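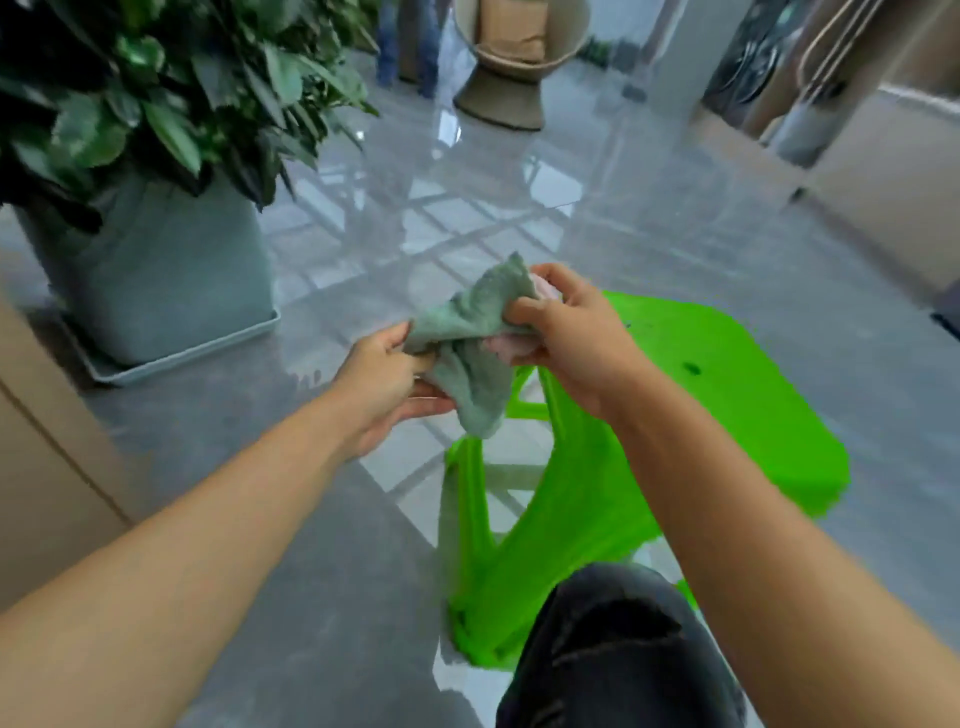

4. Recording the cloth tasks

This section covers wringing, folding and wiping. It applies to all members of the Bratton School Robotics Club working on the Tustlow project. Read section 3 (fitting the head camera) first. Revised 26/08/2021 by Hamish Lindsay.

The clips are used to train the two-arm policy for the household round. The model only learns from what the camera sees, so a tidy job done out of view is no use to us.

4.1 Before you start

1. Charge the Mockus recorder overnight. The light on the side stays green when it is full.
2. Fit the head strap and tilt the camera down until both hands are in view with your elbows slightly bent.
3. Roll long sleeves up past the wrist. Take off watches and bracelets.
4. Open Irkonport on the laptop and choose Cloth from the task list. Enter your member number, not your name.
5. Check that the free space shown is more than 2 GB. If it is less, upload the old clips and clear them before going on.
6. Tell anyone else in the room that you are about to record. They may stay, but their faces must not be in the clip.

Note: The exposure setting runs from 0 to 255. Set it to 112 for indoor work and leave it there for the whole session. Do not use automatic exposure. It shifts each time you look up at a window or a light, and the clip has to be thrown away.

4.2 Wringing and folding

1. Sit or crouch with the cloth in front of you at about knee height. A low stool will do as a work surface.
2. Press Record and hold both open hands in view for a slow breath. Irkonport uses this to find the start of the clip.
3. Pick up the cloth with both hands. Keep the thumbs where the camera can see them.
4. Twist or fold at your normal speed. Do not slow down for the camera.
5. If you drop the cloth, pick it up and carry on. Dropped and recovered cloths are useful, and you should tick Recovery on the clip form afterwards.
6. Put the cloth down, show open hands again and press Stop.

Caution: Dry up any drips before you stand. Polished tiles are slippery, and with the head strap on you will not see your own feet well.

4.3 Wiping

1. Choose one surface for each clip. Worktops, splashbacks, doors and shelves are all on the list.
2. Show open hands and press Record as before.
3. Bunch the cloth in the hand you write with. Use the other hand to support yourself or to hold the object still.
4. Wipe the open area first, then the edges and joins.

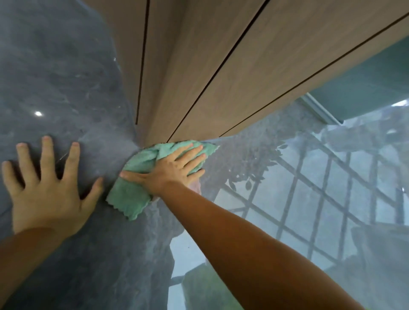 5. Where a surface runs up under a cupboard, push the cloth into the join and keep your head low enough for the camera to follow your hand.
6. Finish with open hands and press Stop.

Note: Shiny stone, glass and steel reflect windows and lamps. These clips are wanted. Tick Reflective on the form and do not cover the window.

Caution: Use water only. Do not spray any cleaner while wearing the recorder. Do not climb on a stool or chair to reach a high join.

4.4 After recording

1. Play back the first and last few seconds of each clip.
2. Delete any clip in which a face, a letter or a screen can be read.
3. Fill in the clip form: task, surface, which hand, and any boxes that apply.
4. Upload to the Tustlow folder and wait for the tick before switching off the laptop.

If Irkonport shows Error 456, the recorder and laptop clocks do not match. Unplug the recorder, restart it and plug it in again. The clips are not lost. If the error comes back, leave the recorder switched on and give it to Hamish at the next meeting.

Clips recorded in July with the old strap do not need to be done again, but their forms are missing the Reflective box. Add it by hand if the clip was yours.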